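The Long Way Round to a Good Grip

By the time the kettle has boiled for the second time at Gotstead, Aliki Xenos has usually been at her desk for a couple of hours and has a page of pencilled notes to show for it. She looks after one robot. It has two arms, a white body and a name, Elden, which was painted on a mug before it was ever given to a machine. And for a good part of each working week the Elden she looks after lives entirely on a screen.

I had come expecting spanners, I confess. There are spanners, in a very handsome drawer, and I did get to hold one. But the setting up of a machine like this begins in a simulated room, where the arms can be sent wherever you please and a bad number costs you a sigh and a restart. Aliki calls that room Nudeck, after the software it runs in, and she talks about it the way other people talk about an allotment (always something wants doing, and she's always rather pleased to be asked).

It isn't a tidy grey box, either. The walls are brown cobbles with pale mortar, the floor is speckled like an old kitchen worktop, and there are strips of yellow trim you could pick out from the far side of the office. Aliki is fond of a busy wall. Plain surfaces, she says, let a sloppy setup get away with things, and she would sooner have the trouble on a morning when she's got biscuits to hand.

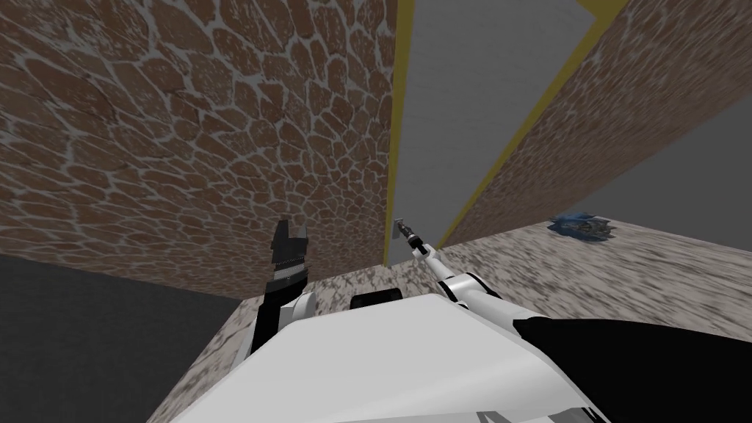

Starting with the reach

The first job is always the arms, and the first thing she checks is how far each one goes before it starts to feel awkward. She parks one fairly close in and sends the other out low across the floor, a long lazy stretch, and then she simply looks at it for a while. Is the elbow where she'd expect? Is the tip where the numbers say it ought to be? A trim line is a lovely thing to have for this, because it gives her eye an edge to judge against, and her eye, after 11 years of this sort of work, is pretty good.

Every joint has its own zero, the position it believes to be home, and zeros drift. They drift in real machines when a gearbox is changed or a belt is tightened, and they go wrong in simulated ones when somebody copies a file across and forgets to save the last line (she looked quite hard at the ceiling while telling me this). So there is a checklist. It has 87 lines, it was first typed up one wet December, and she still prints it out and ticks it by hand.

"I like the ticking," she says. "You can fly through a screen without reading it. You can't fly through paper with a pencil, or I can't."

Then the fingers

After the arms come the grippers, and with them the fiddliest part of the whole business. A gripper has two fingers, and the gap between them must be the same in the settings, in the simulation and on the bench. Aliki opens the fingers, reads the value, closes them, reads it again, and then does the lot over with the gripper brought up close to something large. Open air is too kind, she reckons. Up against a great curved surface you have to think about where the fingertips are, and how much room you've left yourself.
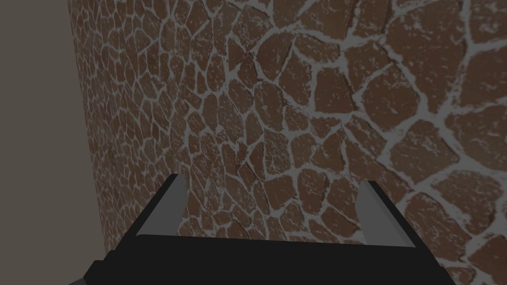 She works through four approaches this way, altering one setting at a time and writing down the old value before she types in the new. It's slow, and she's cheerfully unrepentant about it. Her old boss at Athanasiadis, where she started out on packing lines, used to make apprentices write the old value down twice, once on the sheet and once on the back of the hand! She has dropped the hand, but the sheet has stayed.

What she's hunting for is a mismatch: a finger that sits a touch further round than its partner, or a view from the gripper that doesn't agree with where the arm thinks it is. The curved stonework helps again here. The pattern crowds together where the surface bends away and spreads out where it's nearer, so a small change of angle changes what she sees by a surprising amount. She'll flick between two views, back and forth, back and forth, humming, and then say "hm" and reach for the pencil.
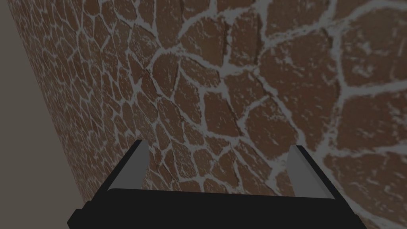 Fingers apart and close to the stonework during a gripper check in the simulated room.

When the sheet is full she carries it through to the workshop, where the other Elden stands on its bench, and goes through the same list again with a torch and a set of feeler gauges. A complete round of both takes her around 89 minutes if the telephone behaves itself. Bolts are checked, cables are followed along with a fingertip from one end to the other, and any joint that has been apart gets its zero set afresh and entered in both places, the real machine first and Nudeck second.

I asked whether she ever fancied skipping the screen half and going straight to the metal. She thought about it for longer than I'd expected, and topped up my tea while she did. Some mornings, yes, she said, when the sun's coming in at the workshop end. But then she'd have to carry the biscuits through as well, and there's nowhere on that bench to put a plate.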